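Constitutional Matters > Upper Chambers > Wallari: future of the reserved seats

Nabila Osman
Moderator

Members are asked to use this thread for the proposal now before the Wallari Assembly to end the reserved family seats in the Upper House. The earlier thread had moved on to the private conduct of certain seat holders and has been closed. Posts on that subject will be removed from this one as well.

The proposal may be summarized as follows. The Upper House has 47 members. Of these, 20 sit by right of descent from the signers of the Jumness Charter, and the others are chosen by the districts. Under the bill, no reserved seat would pass to an heir. Each present holder would remain until death or resignation, after which the seat would go to the districts by rotation. The bill says nothing on who decides the order of rotation, and I expect that this will take up a good part of our discussion.

Please cite the clause when making a claim about the text.

harbor_clerk
Member

I thank the moderator for the fresh start.

My position is that the bill is sound in purpose and poorly drafted. A seat in a lawmaking body is a public office. It ought not to pass from parent to child any more than the office of a judge or a tax collector does. On that point I see little to debate, and the Michiels report put it plainly when it called the reserved seats "a settlement made for one generation and kept by habit for the rest."

The trouble lies in clause 8. It allows a present holder to resign "with effect from a date of the holder's choosing." There is no outer limit on that date. A holder could give notice today, name a date far in the future, and claim in the meantime to be a member who has already agreed to leave. It may sound far-fetched, but the same wording was used when the harbor board was reformed, and two members of that board remained in place for years on the strength of it.

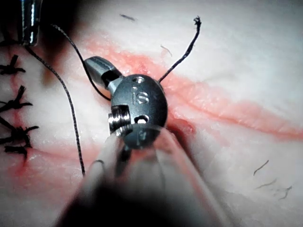
A simple amendment would settle the matter. The words "being not later than the end of the present session" could be added after "choosing," and the rest of the clause could stand as it is. I have written to the clerk of the Assembly to this effect and have received an acknowledgment, though no reply on the substance.

oldcharter
Senior Member

With respect to harbor_clerk, I cannot accept that there is little to debate.

The Jumness Charter was an agreement between parties. The signing families gave up their own courts and their right to collect dues at the river crossings. In return they received a permanent voice in the Upper House. One may regard that as a bad bargain, but it was a bargain. If the Assembly now takes back its side, what does it return? The bill offers nothing, and the supporting paper does not treat the question at all.

I would also ask members to consider the record. The reserved members have voted against the government of the day more often than the district members have. They do not need a party to put their names forward. A house made up only of district members will answer to the same party offices in Tisora that already control the Assembly, and I do not see how the public would be better served by that.

m_delacourt_fan
Member

oldcharter wrote: The Jumness Charter was an agreement between parties.

It was an agreement between parties who are all dead. No person now living in Wallari signed it. The families gave up private courts that they should never have held, and they have been paid for it many times over in influence. I do not believe that any further return is owed.

As to voting record, a member may be independent and still have no right to the seat. I would be glad to see several of the present reserved members stand for election in the districts. At least two of them would win.

oldcharter
Senior Member

All treaties and most constitutions were signed by people now dead. If that is the test, the border with our neighbors is also open for discussion.

I do not say the Charter can never be changed. Article 3 sets out how it may be changed, namely by consent of both houses sitting together. The bill proposes to proceed by ordinary vote of the Assembly with a simple approval from the Upper House. That is a different procedure. I would have expected those who speak of the rule of law to take some interest in it.

Nabila Osman
Moderator

For the benefit of readers, the wording of Article 3 is: "The terms here set down shall stand until altered by the two houses met together." There is disagreement on whether "the terms here set down" covers the reserved seats, which appear in the schedule and not in the body of the Charter. The Michiels report takes the view that the schedule is separate. The opposing opinion, prepared for the families, takes the view that a schedule is part of the document to which it is attached.

tidewater_reader
New Member

I have followed this forum for some time and have registered in order to ask a question on the rotation.

My district is one of the smallest. Under the rotation as I understand it, the first seat to fall vacant would go to the largest district, the second to the next largest, and so on. Given the ages of the present holders, it is quite possible that my district would not receive a seat in my lifetime. Has any member seen a proposal to draw the order by lot?
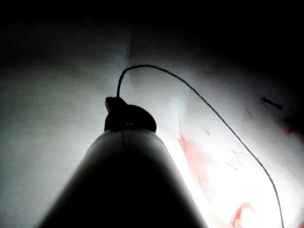 I raise it also for a practical reason. At the public meeting held in January, the speaker from the Assembly was asked this same thing and replied that the order would be "a matter for regulations." The hall was not satisfied with that answer. We had 351 signatures on our letter before the meeting and have had no response to it. People here are broadly in favor of ending the family seats, but they do not wish to see them handed to the capital.

harbor_clerk
Member

tidewater_reader raises the strongest objection so far, and I say so as a supporter of the bill.

The draft leaves the order to regulations under clause 5. Regulations may be made by the minister alone and need only be laid before the house. They can be changed the same way. A minister could therefore look at which seat is likely to fall vacant next and arrange the order to suit. I make no suggestion that the present minister would do so. The power should not exist in that form.

A drawing by lot was considered in the Michiels report, in the second appendix, and set aside on the ground that the public might see it as lacking in dignity. I did not find the reasoning persuasive. Juries are drawn by lot and are thought dignified enough.

m_delacourt_fan
Member

I agree on the lot and withdraw my earlier statement, made in the closed thread, that the order of rotation was a detail. It is not a detail for the small districts.

I would go further. If the order must be fixed, it should be written into the bill as a schedule, so that it can be changed only by another act.

oldcharter
Senior Member

I note that m_delacourt_fan now places great trust in schedules.

m_delacourt_fan
Member

A fair remark. A schedule to an act of the Assembly can be amended by the Assembly. The claim made for the Charter schedule is that almost nobody can amend it. I do not think the two are the same, but I take the point.
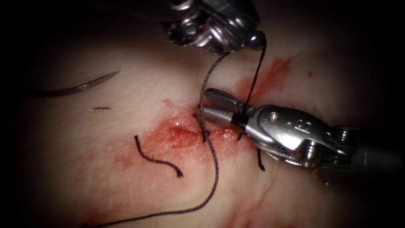

Suturing with two robotic instruments over a skin-like surface.

pell_and_vellum
Senior Member

I should like to return to the question of what is owed, as I believe both sides have overstated their case.

When the river dues were ended, the families received payment in land. The grants are recorded in the land registry at Tisora and anyone may read them during office hours. It is therefore wrong to say that the seats were the only return. It is equally wrong to say that the families were paid many times over. Four of them received nothing, having sided with the losing party in the dispute that followed, and for those four the seat was the whole of the settlement.

One could treat the two groups differently. I do not recommend it, since it would keep some reserved seats and end others, and the public would find that hard to follow. I mention it so that the history is stated correctly.

harbor_clerk
Member

I had not known of the four. May I ask which volume of the registry?

pell_and_vellum
Senior Member

The grants are in the river volumes. The index is unreliable and gives two of the families under older spellings. I will post the page references when I am next in Tisora – the reading room is closed for shelving work at present.

oldcharter
Senior Member

I am grateful to pell_and_vellum. I would accept the correction as to the land.

My objection on procedure remains. If the two houses sat together and voted to end the seats, I would regret the result and accept it. I believe a number of the reserved members would do likewise, and some have said so in debate. The government has given no reason for avoiding a joint sitting.

tidewater_reader
New Member

Would a joint sitting allow the order of rotation to be settled at the same time? If so, I would support it whatever its other merits.

Nabila Osman
Moderator

A joint sitting may consider any amendment that either house has already debated. The order of rotation has not been debated in either, so a member would first have to move it. The deadline for amendments in the Assembly is 5 p.m. on the last day of committee.

One post has been removed under the rule stated at the head of the thread. The member has been notified.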